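The Last Ten Feet of Floor
By Nayeli Cabrera

Most offices budget for cleaning by the square foot. Fidelina Ccori, who plans interiors at Stavmont, budgets by the bin. Her layouts begin with where a bottle or a snack wrapper is likely to be dropped, and the furniture follows.

The reasoning is mechanical. A hard floor hides very little. On carpet, a wrapper can sit under a desk until the evening round; on wood, it slides toward the walls and collects beside whatever stands there. Plastic bottles roll, and on long planks they tend to come to rest against a baseboard or a caster.

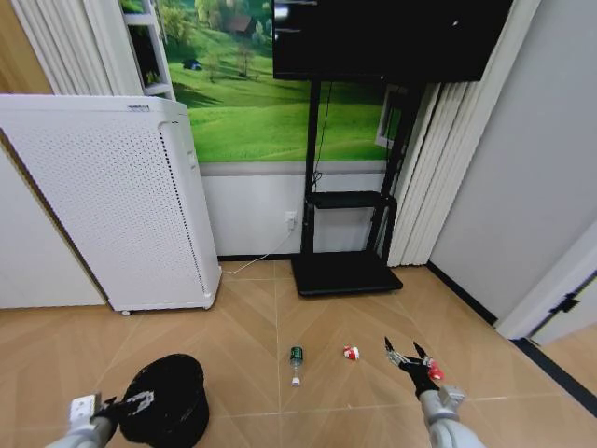

A clear bottle and a crumpled wrapper on parquet, with a round black bin at left and an air purifier against the wall.

Ccori sorts floor litter into 2 classes. Rigid items, mainly bottles and cups, are picked up by hand and put straight in the bin. Soft items, such as wrappers and tissues, catch on broom bristles and are better lifted than swept. Neither class justifies bringing out a vacuum, and a bottle cap in a vacuum hose can end the shift early.

The container gets less attention than it deserves. A solid-walled bin is easy to wipe and keeps liquid in if the liner leaks. A mesh basket weighs less and shows how full it is from across the room, but it needs a liner at all times. The usual fault is the liner itself. A bag cut too small slips off the rim under the first heavy item, and one cut too large bunches up and narrows the opening.

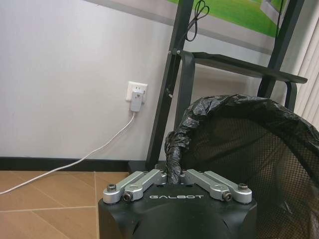 Duván Rengifo, who runs the evening crew at Ziter, teaches a fold of 4 inches over the rim, with the surplus twisted tight and tucked under. Before he set that figure, his crew was replacing 50 liners a week that had slipped or torn. He has not recorded the number since March.

Placement is the remaining variable. Rengifo wants open floor on at least 2 sides of every bin, so it can be reached without moving a chair. Racks and stands with floor-level bases are harder. Dust settles along the uprights, and hanging cables snag a mop handle.

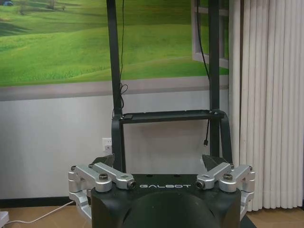 Cables on the floor come first in his order of work. They are lifted or clipped to a post before any sweeping, then the litter is picked up, then the edges are done with a dry pad. Wood gets a damp pad on Tuesday only. Ccori has started drawing cable clips into her plans at knee height, next to the outlets.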